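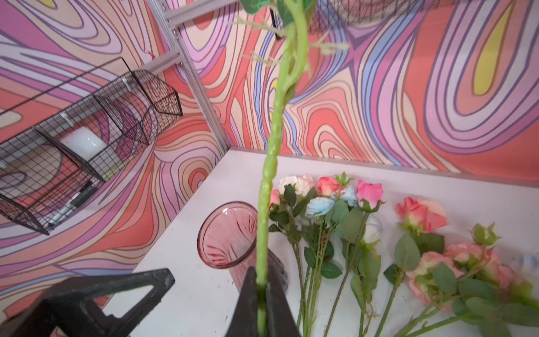
Fui à feira de decoração de Flotville com pouca vontade e com o bilhete pago por outra pessoa, o que costuma melhorar-me o humor. Desta vez melhorou pouco. O programa prometia "a casa florida em qualquer estação" e um pavilhão inteiro de flores artificiais, com demonstrações de arranjos ao longo do dia. Chegámos a meio da manhã, eu e a Annick Melnyk, que queria comprar qualquer coisa para a entrada de casa.

A primeira paragem foi a mesa da Clarkero. Tampo branco, rosas deitadas em molhos, um vaso de vidro cor-de-rosa, canelado, de boca aberta, ainda tombado de lado. Já vi bancas de mercado com mais cerimónia, mas confesso que assim se percebe melhor o que se está a comprar. Num vaso cheio tudo engana; em cima de uma mesa, cada pé tem de se defender sozinho.

E alguns defendem-se mal. As rosas brancas e as de tom pêssego passam, sobretudo as que têm o bordo das pétalas amarelado. As azuis-claras não convencem ninguém que já tenha entrado num jardim, e não me venham dizer que é uma opção estética. As folhas são melhores do que eu esperava: serrilhadas, de um verde sem brilho, bem distribuídas pelos caules. Já o pé verde-lima, cheio de nós e com uns raminhos pálidos a sair de lado, pareceu-me coisa de aquário. A Annick gostou. Discutimos isto mais tempo do que o assunto merecia.

Quanto ao vaso, tenho dúvidas. É bonito, o vidro deixa passar a luz e as caneluras ficam mais vermelhas junto à boca. Mas vidro translúcido com flor artificial é pedir sarilhos: adivinha-se o caule até ao fundo, e adivinha-se também que não há água. Perguntei a Laurier Carrier, que estava na banca a responder pela marca, se não era melhor um vaso opaco. Disse que os clientes preferem cor. Pois preferem, mas não foi isso que perguntei.

O conselho dele para montar o arranjo foi começar pela verdura mais alta, ao centro, e só depois encostar as rosas - as claras atrás, as fortes à frente. Parece-me sensato. Também disse que um ramo destes "dura para sempre", frase que ouvi em pelo menos 2 outras bancas e que ignora por completo a existência do pó.

Ficámos ainda para ver os centros de mesa da Irnen, no fundo do pavilhão, onde um conjunto pequeno custava 153. Sem vaso. A Annick acabou por levar três rosas cor de pêssego e nenhuma azul, o que considero uma vitória minha. O parque de estacionamento é pago à parte e a máquina não aceita cartão.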